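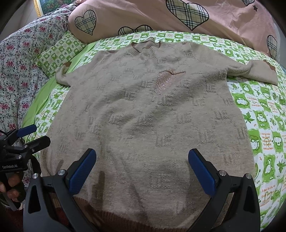 ok garment keypoint thread, been promising this since July

1/ we take demos of sweaters on beds, two handheld grippers, and the planner needs to know where neckline, cuffs and hem are before it picks a grasp. five keypoint classes. sounds easy. was not

2/ first model loved flat plain tables. put the same knit on a busy bedspread and it went hunting for cuffs in the print. beige sweater over green checkerboard with cartoon animals all over it, and the left cuff lands on somebody's pillow

3/ Dong-hyun So's fix: segment first, then keypoints on the mask only. cuff error dropped from 21 px to 4. slower but whatever, we plan once per fold not every tick

4/ hem is still bad. the tool sits right over it in the wrist view so the ribbed band is half hidden exactly when you want it. now we carry the hem estimate foward from earlier frames and let confidence decay. works ok until someone drags the sheet

5/ also a short folded sleeve next to one stretched out flat = left/right symmetry prior is useless. ripped it out. should of done that weeks ago

6/ shiny stuff. a beady pink applique on the chest got tagged as a collar point in 4 runs. added 890 frames of buttons, sequins, cords etc to the training set, gone since

7/ labeling tool is Uvitz, Yayra Akpalu wrote the plugin that lets you scrub both grippers in sync. she's pushing the timestamp fix Thursday, don't pull before that

8/ next is sleeves-in folding order. config's in the Skoltura branch, ping me if the loader chokes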